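Viltix 2 Review: Localization for Small Game Teams

Filed under: Tools, Production

We make small narrative games, and for most of our history the text in them lived in a spreadsheet. For our current project, Wunine, we moved everything into Viltix 2 and used it from the first translated build through to the release candidate. This review covers what it does well, what it does badly, and who should pay for it.

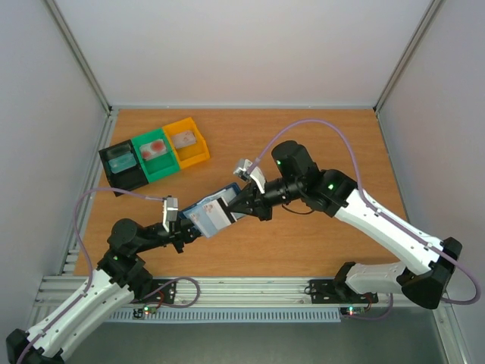
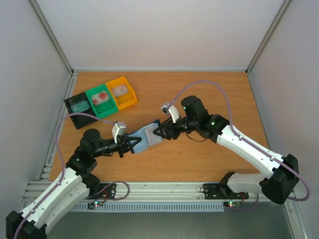 The tabletop in both pictures, with three small open containers at the upper left.

What it is

Viltix is a browser-based string manager for games. You import your text, assign each line a key, invite translators, and export files your engine can read. It handles plurals, gendered variants, character limits and screenshots attached to individual lines. A small command line program pulls the latest strings into your project, so you can run it as part of a build.

We paid 15 dollars a month for the small team plan. Translators don't count as seats on that plan. There is a free tier, but it has no command line export, and without that we would have been back to downloading files by hand.

Our project

Wunine has 1870 strings. Of those, 1289 are dialogue and the rest are menus, item names, tutorial prompts and credits. We translated into German and Brazilian Portuguese with freelance translators. The engine is an in-house one that reads plain JSON, so we didn't test any of the official plugins and can't tell you how good they are.

Import

Getting the text in took most of a Monday. The importer accepts CSV, JSON and PO files, and it lets you map columns before anything is committed. Our spreadsheet had line breaks inside cells and a column of notes to ourselves, and both came through intact.

It did not like our keys. We had used slashes to separate chapters from scenes, and Viltix treats a slash as a folder. The result was a tree so deep that you had to scroll sideways to read it. We deleted the project, replaced the slashes with underscores and imported again. The documentation mentions this, but on the page about exporting.

If you are starting fresh, decide on your key names first and stick with them. Renaming a key after translation has started marks every language as out of date for that line, even when the text hasn't changed. You can clear the flag one line at a time. There is no bulk option.

Day-to-day editing

The editor is the best part. Source text is on the left, translation on the right, and context sits underneath. Context can be a note, a speaker name, a screenshot or the lines before and after. Our translators used the neighboring lines more than anything else. In the spreadsheet days we got a steady stream of emails asking who was speaking and to whom, and on this project we got very few.

Character limits work the way you want. You set a limit per line or per folder and the counter turns red when a translation goes over. It counts characters, though, and our font isn't fixed width. German button labels that passed the check still ran outside the button in some cases. A pixel width check using your own font would fix this. Alik, the other tool we tried, has one.

Search is quick and supports regular expressions. Search and replace works within one language at a time. History is kept per line and you can restore any older version. I used that twice, both times after my own mistakes.

Comments

Each line has a comment thread. Threads can be marked resolved, and unresolved ones show up on the project page. Good. The email notifications are less good. You get one email per comment or none at all, with no daily summary. I turned them off in the first week and checked the project page each morning.

Export and builds

The command line tool is a single file with no installer. It reads a config file, downloads the languages you list and writes them wherever you say. It ran on our Windows machines and on the Linux build server without any trouble. Once in November the service was down for an afternoon and our nightly build failed. We now keep a copy of the last export in the repository and fall back to that — something I'd suggest doing from the start.

One bug to know about: if a line is empty in the translation, the exporter writes an empty string and doesn't fall back to the source language, even with fallback turned on. Support confirmed it and gave us a setting to skip empty lines. That setting should be the default.

Compared with Alik

We ran a trial of Alik on an older game called Quan before choosing. Alik has the font width check, a better glossary and a nicer review mode where a second translator approves lines. It also charges for every person you invite, including translators who log in once to fix a typo. For a studio with in-house localization staff, Alik is probably the stronger tool. For a team our size with outside translators, the seat pricing ruled it out.

What I'd like to see

A glossary that matches word forms. Right now the Viltix glossary flags "lantern" but ignores "lanterns", so half our item names were missed.

A bulk way to clear the out-of-date flag.

Daily email summaries.

An offline mode for translators. One of ours works on trains a lot and ended up exporting to CSV, editing there and importing again. It works, but comments don't survive the trip.

Should you buy it?

If your game has a few hundred lines and one extra language, a spreadsheet will do and you can skip the setup. If you have branching dialogue, more than one translator or text that is still changing while it's being translated, Viltix is worth the subscription. Plan on a day for import, read the section on keys before you start, and turn on the setting for empty lines.

We're keeping our subscription through the first couple of Wunine patches. After that we'll export everything and drop to the free tier until the next game has a script.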